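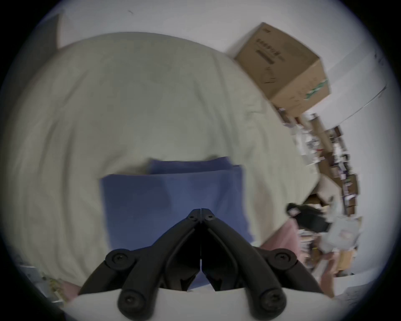
The Blue Shirt

Kendra MacPherson had been folding for ten minutes and she was already happier than she had been all week. There was a bed, there was a wall, there was a box she hadn't opened yet, and there was laundry! She had always loved laundry. Her sister Rhonda said it was because Kendra had never had kids, and Kendra said it was because laundry was the only chore that smelled better when you finished.

The sage duvet had come with the apartment, more or less. Mrs. Snorradóttir downstairs had carried it up the first night, with both arms around it and her chin on top, and said, "You take. It is from Ninon, very good, I have two." Ninon turned out to be a shop on Pandov Street that had closed in March, so there would be no more duvets like it, and Kendra spread it over the bed every morning like a flag.

Now she had blue cloth folded in the middle of it, a big piece with a smaller one tucked behind, the same soft blue. She stood back to look.

"Too fat," she said out loud. She had a way of talking to the room (it was a good listener, plain walls and all).

The phone rang. It was Rhonda.

"Did he come yet?"

"He said four. It's ten past three."

"And what are you doing?"

"Folding!"

"Oh, Kendra."

But it was such a good blue! Denim if you looked at it in the morning, almost periwinkle by the afternoon. Spyros Popescu had left the shirt on the back of her kitchen chair the night they moved the piano, all 84 stairs of it, counted aloud by Spyros in a voice that got smaller and smaller. He had gone home in his undershirt and Sheldon MacDonald's raincoat, singing. That was a month ago. She had washed the shirt the next day, and hung it up, and taken it down, and washed it again because it had been hanging so long.

"You could just hand it to him," Rhonda said. "On a hanger. Like a dry cleaner."

"You can't hand a person a hanger. It pokes."

"Put it in a bag, then."

"A bag!" said Kendra, delighted and horrified, and she said goodbye and went back to the bed.

She shook everything out and started again. The trick, which their mother had taught them both and only Kendra had kept, was to begin with the shirt completely flat. You pulled the top edge until it ran straight across, you let the rest lie down by itself, and you didn't hurry it.
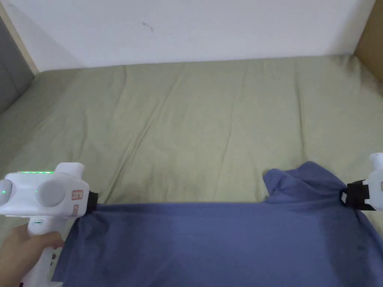 Then sleeves in, sides in, and up from the bottom in one go. She loved that part, the moment a big floppy thing made up its mind to be a small square thing. She smoothed it with the side of her hand and turned the collar down and it was perfect, it was honestly store-window perfect, and it was still only twenty-five past three.

So she unfolded it and did it once more for the pleasure of it.

At a quarter to four there were feet on the stairs. She knew them right away, two quick and one slow, and she grabbed the shirt and ran to the door with it held out in front of her like a cake.

"You're early!" she said.

Spyros looked at the shirt. He looked at it for quite a while.

"I wondered where that went," he said. "Did you iron it?"

"No! That's just folding."

"That's just folding," he repeated, and he took it very carefully, one hand under and one hand on top, so nothing would slide. Then he stood there on the mat, not going anywhere. "I have a whole basket at home that looks like somebody fell down in it. Could you show me how?"

Kendra was already reaching for her keys.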